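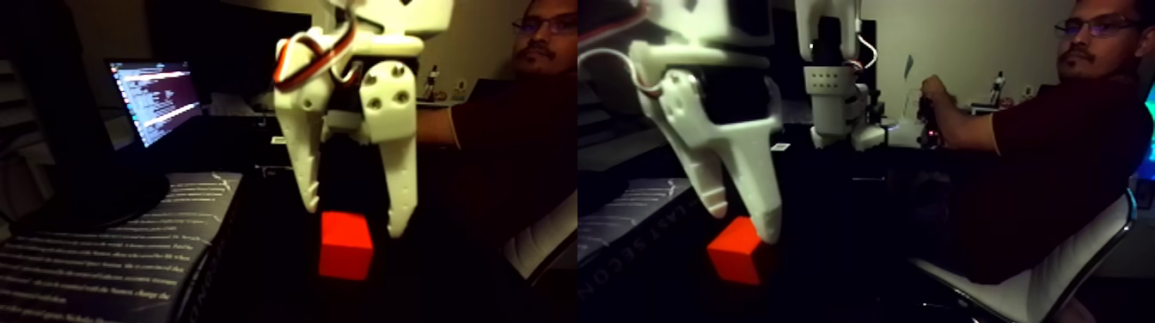
Usham Television Appreciation Society
Minutes of the meeting held on 14/02/2004

Present: Kirsty Geddes (chair), Rory Galbraith (minutes), J. Sutherland, P. Lindik, and three members who had come for the upholstery class and stayed.

Apologies: Mrs Jekico, who was given a better offer for the evening.

1. Minutes of the last meeting
Agreed, once "riot" had been changed to "discussion".

2. The Lighthouse Men, series two
The chair asked for views on the final episode. Mr Sutherland said the harbourmaster was plainly dead. Mr Lindik said a man seen buying stamps in the closing minute could not be dead. Mr Sutherland said it was a flashback. The tape was played again from the stamps onwards. Both gentlemen felt it proved their case.
The chair ruled that the harbourmaster be treated as missing until October, when series three starts.

3. Tape library
39 tapes are out on loan, 10 of them to the secretary. The secretary noted this with regret and will bring them back when he has finished them. Series one, tape 3, now holds a snooker final - members are asked to check the tab.

4. Newsletter
200 copies printed, with the ending given away on the front page. The editor (Mr Lindik) said people should watch things when they are on. Future endings to go on the back.

5. Any other business
Mr Sutherland asked to return to item 2. Refused.

Next meeting: same room. KG to bring the long extension lead.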